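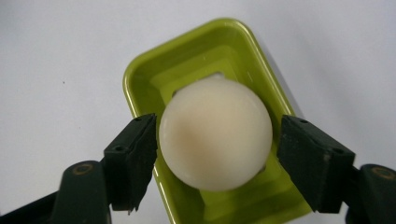 Lime-Green Trays Are Popping Up All Over the Komis Craft Hall

Search this site Enter keywords Go

May 4, 2022
By the Community Desk

13 comments 280 shares

If you stop by the Komis craft hall this month, wear something with pockets, because you are going to want to carry things home. The hall's spring table show opened over the weekend, and the surprise favorite so far is the smallest stuff in the building: little shallow trays in a green so bright you can spot it from the parking lot doors.

The trays are part of a display called Small Things for the Sink, put together by the Plendelar makers' group. The idea is simple and very cheerful. Members were asked to bring in everyday objects that live next to a faucet, in a shower or on a laundry shelf, and to show them the way people really use them. There are brushes, cups, hooks, a whole row of washcloths, and a long white table set aside for trays and the round things that go in them.

And the round things are great! One of the pairings that had people leaning in on opening day is a big, smooth, cream-colored round in a glossy lime-green tray. It nearly fills the tray from side to side, with just thin strips of green showing along its edges, and there is a soft peachy blush on one side of it, like the color on a ripe apricot. Set against all that shiny green, the matte ivory looks terrific.

The tray deserves a good look too. It's a rectangle with rounded corners and a raised rim, and the inside goes down in steps, a bit like a hillside garden. Each step catches the light differently, so one piece of green plastic ends up showing several shades of yellow-green at once. There is a pale opening toward one end that you could easily miss with something sitting in front of it.

Plendelar has been meeting in the back half of the hall for three years, and this is the group's biggest show yet. Organizers say 683 visitors came through on the opening weekend, well ahead of last spring, and the coffee ran out twice. The group had planned to put out 100 items and ended up with so many drop-offs in April that a second row of tables had to be borrowed from the Kadlec school gym.

Part of the fun is the guessing. Many pieces on the sink tables are shown without labels, and visitors can write down what they think each one is for on slips of paper kept by the door. The answers so far are wonderful. The cream-colored round has been called a soap, a rubber ball, a bath bomb, a candle and a very serious scoop of vanilla ice cream. The group is keeping quiet until the last day, when all the slips get read out loud and a basket of goodies goes to the best wrong answer.

Children have taken to it in a big way. A low table near the windows lets them match spare dishes and lids with foam shapes, and on Saturday morning's replacement for story hour – the regular reading room is being painted – it was packed from start to finish. Parents should know that the low table is for hands, and the tall tables are for eyes only.

The second half of the show is given over to color. The Zadex paint store on the corner lent a wall of sample cards, and visitors are invited to hold one up next to any object and find the closest match. It sounds like a small thing, but people were at it for ages. The greens went first. By the second afternoon the store had to send over a fresh stack, mostly limes and yellow-greens, along with a handful of warm creams and ivories.

There is a practical side as well. Twice a week a table is set up for repairs and refreshes, where you can bring in a cloudy or scuffed bathroom dish and learn how to clean it up with baking soda and a soft cloth. Bring your own towel. The sessions are free and last around an hour, and no sign-up is needed unless you are coming with a group.

The show is open every afternoon until the end of the month, with late hours on the final evening. Admission is free, and the side entrance on the Kadlec side has a ramp and the easiest parking. Guess slips are accepted until closing time on the last day.

Share this story
Post a comment (13)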